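Somonwood Customer Care
Ticket: Breast pocket and front lose shape after washing
Opened 10 September 2018 by Eilif Myklebust
Product: Grestura button-up shirt, mustard yellow, long sleeve
Status: Closed

1. What the customer reports

I bought the Grestura shirt in January and I have been very happy with it until the summer. Now the front does not lie flat any more. After washing, the strip with the buttons becomes wavy from the collar to the hem, and the pocket pulls a little to one side, so the slanted flap stands up instead of lying down. I iron it and it looks fine for perhaps an hour. Then it goes back.

I wash at 30 degrees with other shirts. I do not use a dryer. I have a second shirt from another maker, Jismont, and it gets the same treatment and has no such problem. I would like to know if this is a fault in the cloth or if I do something wrong.

2. First reply from support (Avotiņš)

Thank you for the clear message. Before we talk about exchange, please answer the following:

– How fast does the machine spin?
– How is the shirt dried, and is it buttoned while it dries?
– Do you iron the front from the right side or from the inside?

A wavy button strip comes in most cases from the layers inside it. The outer cloth and the lining can shrink differently, or the outer cloth is pulled longer while it hangs heavy with water.

3. Answer from the customer

The spin was on the highest setting, I did not know that it could be changed for this programme. Now I have found the button and put it to 400. The shirt dries on a hanger with all buttons open. I iron from the right side, mostly the pocket first as it looks the worst.

4. Suggested treatment

Please try this for 2 washes and write to us again.

a) Close the top button and every second one below it before the wash. Turn the shirt inside out.

b) Wash at 30 degrees with low spin. Take it out when the programme ends and do not leave it in the drum.

c) Shake it once, hold the button strip at the collar and at the hem, and pull gently along the length. Do the same with the edge of the pocket flap.

d) Dry it on a wide hanger, buttoned, away from the radiator.

e) Iron the strip from the inside while it is still a little damp. The pocket goes last, from the bottom up to the flap.

f) Lay the shirt face up on a bed or a large table, with the collar away from you. Spread the sleeves to the sides and smooth the front with the hands. Small soft creases do not matter. Look only whether the button strip makes a straight line and whether the flap follows its stitching.
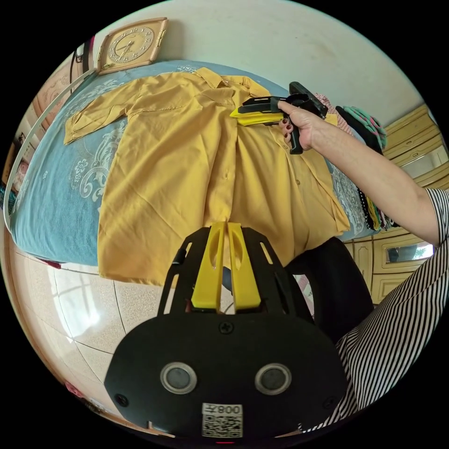
5. Result

I have done the steps two times. The strip is much better, I would say roughly as it was when new. The flap still lifts at one corner, but I can press it down with a finger and it stays. I do not need an exchange. It could be good if the care label said something about the spin – I read it again and there is only the temperature.

6. Closing note (Avotiņš)

We are glad to hear it. The remark about the care label is passed on to the people who make the Grestura range. If the corner of the flap gets worse, a single small stitch from the inside will hold it, and any tailor can do this. You can reopen the ticket within 6 weeks, the history stays saved.

6 people found this helpful | 2 comments

Contact Somonwood Customer Care | © Somonwood | Back to top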